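Drastby Kitchen Bench
Jan 17, 2023

OK, the Griswood gripper kit has been on my counter long enough that I have opinions. Thread! First up, the coffee cup test, from the wrist cam:
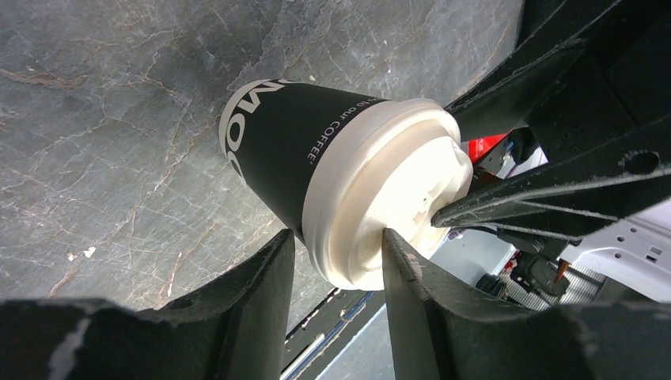 Black paper cup in the Griswood's fingers, white lid on, lying over at a tilt.

Quick background if you're new. I try out small robot arms and the stuff that bolts onto them, and I write up whether they're any use to a person with one workbench and no lab. The Griswood kit is fingers, wrist mount, wrist camera and a controller box. You bring the arm. Mine is the Fesia I've been using since June.

Price: I paid $418 for the kit with the camera. You can get it without for $100 less, and I'd say don't. Half the fun (and most of the debugging) is in that wrist view.

Why paper cups? They're the meanest cheap thing I know of to hand a gripper. Squeeze a hair too hard and the wall buckles, too soft and it slides right out. The taper doesn't help either, it wants to squirt out toward the narrow end like a watermelon seed.

The lid end is a good place to grab, by the way. That raised rim gives the fingertips something to push against, and you can see one of them right up on the lower edge of it in the pic. My old Arellano two-finger always went for the middle of the cup and left a dent, every time, no matter what I set the force to.

Setup took me one evening. Bolt pattern matched the Fesia with no adapter, which made me very happy. The cable is short though! I ended up rerouting mine along the forearm and it still pulls a little when the wrist goes all the way over. If you have a longer arm, order the extension right away and save yourself the shipping.

Software: fine? The app finds the kit right away and the force slider goes from 1 to 20. Paper cups live at 4 for me. Anything past that and I'm buying new cups. I wish it saved a setting per object but you have to punch it in again each time you restart, and I forget, and then crunch.

Also the manual calls the same part a "finger" on one page and a "jaw link" on the next. Took me way too long to figure out I wasn't missing a piece.

Fingers scuff up fast. It's cosmetic as far as I can tell, and the grip feels the same to me as it did out of the box, but if you're the type who wants your gear to look new, know that going in. Replacement tips are sold as a set only, so you can't get just one.

The camera is decent close up. I can read the small white "is our COFFEE." print down by the lid, and the veins in the marble come through pretty nicely too. Toward the top it goes a bit soft. For lining up a grab that's plenty, I wouldn't use it for reading labels across the room.

Stuff I've tried besides cups: tennis balls (easy), a sock (surprisingly great), a bag of rice (no), eggs (I'm working up to it, leave me alone). Sponges are my favorite because you can really see how hard it's squeezing.

Compared with the Arellano: Griswood is slower to close and louder, kind of a whiny little motor. But it's so much kinder to soft things that I've already moved the Arellano to a shelf. If you mostly pick up blocks and boxes, the Arellano is cheaper and you won't notice a difference.

So would I buy it again? Yeah, with the camera and with the long cable. Wait for a sale if you can stand to. I couldn't.

Drop your weird objects in the replies and I'll run a few of them this week. Nothing alive, please, and nothing with syrup in it.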